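3.2 Storage pouches and cloth wear

Wrapping cloths were the second item in the household survey. Reason for including them: in the pilot round several owners told us the cloth mattered more than the box, and we had no numbers on that. Respondents (n = 69) were asked what they keep small jewelry and eyeglasses in, how often the cloth gets washed, and when it was last replaced. Wording of the items follows Tarigan and Ranasinghe, with two changes - "fabric" became "cloth" throughout, and the "never" option was split into "never" and "not yet".

Most answers were short. Cotton was named first, then microfiber, then silk. Drawstring pouches were nearly always kept even when the owner no longer used them. Typical remark (Chaimongkol street, second visit): "It came with the earrings, so it stays with the earrings." Washing was rare. Thirty respondents had never washed a cloth at all, and a few were surprised by the question. Those who did wash used cold water and air drying, no softener. Replacement was mostly tied to loss, not to wear.

Crumpling was treated as a seperate variable. A cloth that is folded flat wears along the fold lines; one that is bunched up by hand wears more evenly but catches grit. Coding was done by R. Mahmoud and checked by T. Kongkaew, disagreements settled by talking it over. Handling at the desk is shown in Figure 4.
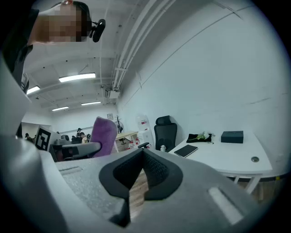
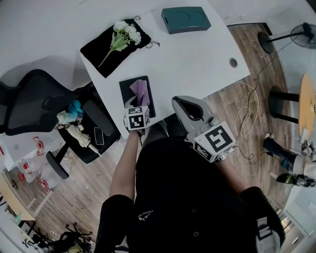
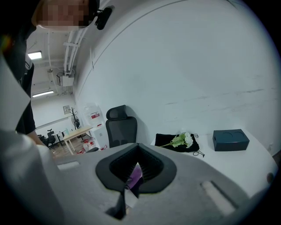
Figure 4. Handling at the desk. The purple cloth can be seen in the second and third views; the black drawstring pouch is in the second, at top left.

Color did not predict wear once cloth type was entered. Darker cloths were reported as cleaner, which is likely just that dirt shows less. Pale ones got washed sooner. The same pattern turned up in the Trandale sample, where interviews were done in August and people had more time to talk.

Cost was asked last. Answers varied too much to be useful, partly because many pouches were free with a purchase and respondents put down the price of the item insted. We dropped cost from the model. A rerun with cost left in gave the same order of factors, so not reported further.

Two limits. First, all wear scores are self-reported, no lab rubbing test at this stage - Bortolotti is preparing one with the Andero cloth set, 800 cycles per piece. Second, households in Nedemgate were reached through one shop and probably care more about storage than most. Weighting by age helped a little. It does not fix the shop problem. For washing frequency the effect should be small, for replacement we are less sure, see 4.1.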